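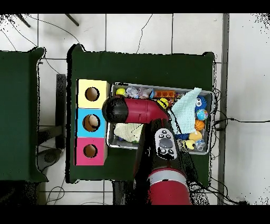 Departamento de Ergonomia e Organização do Trabalho, Grupo de Estudos Pranham

3.2 Altura do plano de trabalho e fadiga em tarefas de triagem

Figura 1. Mesas verdes sobre piso cerâmico branco, com caixas de papelão de tampo perfurado e bandeja metálica com brinquedos.

A triagem manual de objetos pequenos continua a ocupar parcela relevante das jornadas em centros de devolução e em oficinas de recondicionamento. A literatura trata com frequência do peso das peças e da cadência imposta, mas dedica pouca atenção à altura do plano de apoio e à distância entre o recipiente de origem e o de destino. O presente estudo examina essas duas variáveis em ambiente de produção.

A coleta decorreu na unidade Flandura, em fevereiro, com turnos de composição estável. Foram analisados 2.000 ciclos de triagem, dos quais 400 em bancadas de altura regulável. Nas bancadas fixas, os trabalhadores de maior estatura relataram desconforto lombar já na primeira metade do turno. Nas reguláveis, as queixas concentraram-se nos ombros e apareceram sobretudo quando o recipiente de destino ficava além do alcance confortável do antebraço.

Recipientes com abertura superior circular, como os da Figura 1, exigem maior precisão na soltura do que caixas inteiramente abertas. Pirzada e Bukhari, em relatório interno da Clerkon, já haviam observado que a precisão exigida aumenta o tempo de sustentação do braço. Os dados de Flandura apontam no mesmo sentido, embora a diferença diminua entre trabalhadores experientes.

O questionário de percepção de esforço foi respondido por 160 participantes. A aplicação coube a Danish Mohmand, e a revisão da codificação, a Tudur Phillips. Os formulários incompletos foram excluídos da análise por turno e mantidos na análise global. Os resultados relativos às pausas são apresentados na seção 3.3.

Contato: secretaria do Grupo de Estudos Pranham | © 2023 | Voltar ao topo
2 compartilhamentos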